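I've now read the whole Kanora "hot water saver" brochure that came through every letterbox in Floldale in February, and I have some doubts. Thread, sorry.

The headline claim is that a household saves $473 a year by fitting their timer to an electric hot water system. Not "up to". Just $473, in very large type, as though we all have the same tank and the same teenagers.

So I went looking for where the number comes from. There's a footnote. The footnote says "based on modelling". Modelling of what? A family of five? One bloke who showers at the gym?

I rang them. Lovely person on the phone, very patient with me. The figure assumes you're on a flat tariff now and will move to a time-of-use plan when the timer goes in.

Right, but then a good chunk of the saving is the plan. You can ring your retailer and ask about a plan for nothing. And most of the houses on our side of Wasside have had controlled load hot water since they were built, so the tank already heats overnight on the cheap rate.

If that's you, a timer is a second clock telling the first clock what to do.

How to check: look at your bill. If there's a separate line that says controlled load, or off-peak hot water, you've got it. Took me a minute, and half of that was finding my glasses.

The other thing that bugs me is the survey. "1,000 happy homes." I asked whether that was 1,000 homes that answered a survey or 1,000 homes that bought one. It's homes that bought one. The happiness seems to have been filled in later.

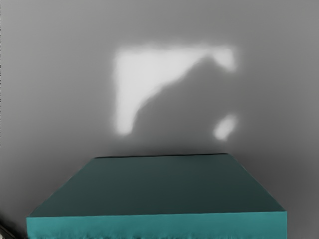
Before anyone jumps in, I'm not against timers. If you've got solar on the roof and a plain old storage tank, heating the water in the middle of the day can make good sense. My sister-in-law did it and she's pleased with it. She also used a local sparky and an ordinary timer, no brochure involved.

Someone's asked about the Bouazza one, the unit with the app. I haven't tried it. I'd want to know what it does when the wi-fi drops out or the company folds, and I couldn't find either answer on their website. Happy to be corrected if you own one.

Couple of people saying I'm being harsh because it's only $80 for the "home assessment". It's $80 for someone to come round and tell you whether to buy the thing they sell. I've had those visits before, for windows. I've never once been told my windows were fine.

If you do want to cut the hot water bill, I'd start with the dull stuff. Swap the shower head if it's an old one. Lag the pipe coming out of the tank. I did both in an arvo and the next 2 bills were lower, though we were also away for part of it, so take that with a grain of salt too.

I've emailed Kanora asking for the modelling. Will post it here if they send it. Replies are open, but please have your bill in front of you before you tell me I'm wrong.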